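PLONURA BUILDING USERS GROUP
Minutes of the January 2026 meeting
Subject: use, wiring and finish of the upper-level room

Chair: Fasil Tilahun
Present: representatives of Plonura (building operations), Zudeo (tenant), Kashyap (electrical contractor). Voradeo (glazing contractor) joined for item 4 only.

1. Minutes of the previous meeting

Accepted with one correction. Under item 6, "lower landing" should read "upper landing." The master copy has been changed.

2. Matters arising

2.1 The key log for the upper-level room is in use. Zudeo reported two late entries, both since filled in.

2.2 The request for a second waste bin was closed. Plonura has delivered it.

2.3 The drawing of the room issued last July still shows a partition that was never built. Plonura to reissue. Zudeo asked that the new drawing also show the outlet positions, as the current one shows only the lighting. Agreed.

3. Wall plate and surface cable

3.1 Zudeo raised the cable that runs down the long white wall from the small plate to the floor. It is fixed to the surface and has no cover. Zudeo's concern is snagging when furniture is moved along that wall.

3.2 Kashyap had no record of the cable in its own job sheets and considers that it predates the present contract. The plate is not labeled on the drawing as either a switch or a socket. Kashyap will open the plate, identify the circuit and tag it at the panel.

3.3 Three options were discussed. The first is to leave the cable as it is and mark a strip of floor to be kept clear. The second is to cover it with a white surface channel, painted to match. The third is to chase it into the wall. Kashyap advised against chasing until the wall build-up is known. Plonura does not want dust in the room while Zudeo is using it.

3.4 The surface channel was preferred. Kashyap quoted 400 dollars for supply, fixing and a test certificate, excluding paint. Plonura accepted the figure on condition that the circuit is identified first. If the cable is found to be dead, it is to be removed and the plate blanked, and the quotation lapses.

3.5 Until the work is done, nothing is to be stored against the wall within 3 feet of the cable.

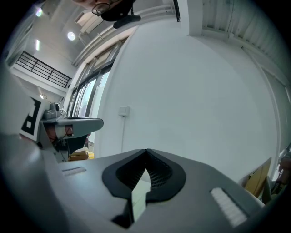
3.6 Work order 2781 has been raised to cover both the identification and the channel. Kashyap asked that access be given in one block, with no split visits. Zudeo will offer a morning and confirm it by email to all parties.

4. Windows and daylight

4.1 Voradeo joined the meeting.

4.2 Zudeo reported that daylight from the row of tall windows is welcome for general work but causes glare on screens placed facing the glass. Turning the desks has helped. Two positions are still affected in the late morning.

4.3 Voradeo described two products: a neutral film applied to the inside face of the glass, and roller blinds fixed to the head of each opening. The film needs no operation but lowers the light level all year. The blinds can be raised but need a fixing into the dark window frames, and Voradeo would want to check the frame section before drilling.

4.4 Plonura stated that it would not agree to drilling the frames without written confirmation that the frame warranty is unaffected. Voradeo to obtain this.

4.5 The chair asked whether blinds could be fixed to the wall above the openings. Voradeo thought this possible, subject to the depth of wall available, but noted that side gaps would let in a strip of light at each edge. Zudeo had no objection to side gaps.

4.6 A trial was agreed. One window is to be fitted with film for a period of 8 weeks. Zudeo will note screen glare at the two affected desks, morning and afternoon, on a plain log sheet. No order for the remaining windows is to be placed before the log has been reviewed.

4.7 Cleaning of the upper panes was raised. The present pole reaches most of the glass but leaves a band at the top. Voradeo offered to lend a longer pole. Plonura prefers to buy one and will ask for the model number.

4.8 Voradeo left the meeting.

5. Mezzanine railing

5.1 The black metal railing on the mezzanine was reviewed following a question from Zudeo about hanging items from it. The horizontal bars are convenient for this and banners have been proposed twice.

5.2 Plonura's position is that nothing is to be hung from, tied to or leaned against the railing. The load rating on file covers the railing as a barrier and gives no value for attached loads. Zudeo asked whether light paper signs fixed with tape fall under the rule. Plonura confirmed that they do, as tape lifts the coating.

5.3 Nothing is to be stood on the mezzanine floor next to the bars where it could pass between them. This applies in particular to bottles and hand tools. The wording will be added to the room sheet – Plonura to draft, Zudeo to comment.

5.4 The annual inspection of the railing fixings is due in July. Plonura will combine it with the inspection of the stair.

6. Wall finish

6.1 The high walls are to stay white. Zudeo had asked about a light gray on the long wall to cut reflected glare. The chair suggested that this be held until the film trial is complete, as both measures address the same complaint and the effect of each could not be separated. Agreed.

6.2 Touch-up paint is held in the ground-floor store. The tin is around half full. Plonura to record the color code on the room sheet so that the next tin matches. Touch-up at low level may be done by Zudeo. Anything above standing reach is to be done by Plonura from a platform.

6.3 Kashyap asked that no painting be done near the wall plate until work order 2781 is closed. Agreed.

7. Heating

7.1 Zudeo reported that the mezzanine is noticeably warmer than the floor below. Plonura considers this normal for the ceiling height. The thermostat setting was lowered slightly in the autumn and has not been changed since.

7.2 Zudeo to place one thermometer at desk height and one on the mezzanine and bring readings to the next meeting. No change to the setting in the meantime.

8. Any other business

8.1 Kashyap requested that the electrical panel door be kept clear. A folding table had been left in front of it on the last visit. Zudeo has moved the table.

8.2 The chair reminded all parties that requests for work should go through the Plonura form and should state the room, the wall or window concerned, and whether access at height is needed. Requests by text message will not be logged.

9. Actions

Plonura: reissue room drawing with outlet positions (2.3); draft railing wording (5.3); record paint color code (6.2); ask for pole model number (4.7).

Kashyap: open wall plate, identify circuit and tag at panel (3.2); fit channel or remove cable according to result (3.4).

Zudeo: offer access morning (3.6); keep glare log (4.6); comment on railing wording (5.3); temperature readings (7.2).

Voradeo: written confirmation on frame warranty (4.4); fit trial film to one window (4.6).

10. Next meeting

Date to be set by the chair once the circuit has been identified. Draft minutes to be circulated by Fasil Tilahun. Corrections in writing.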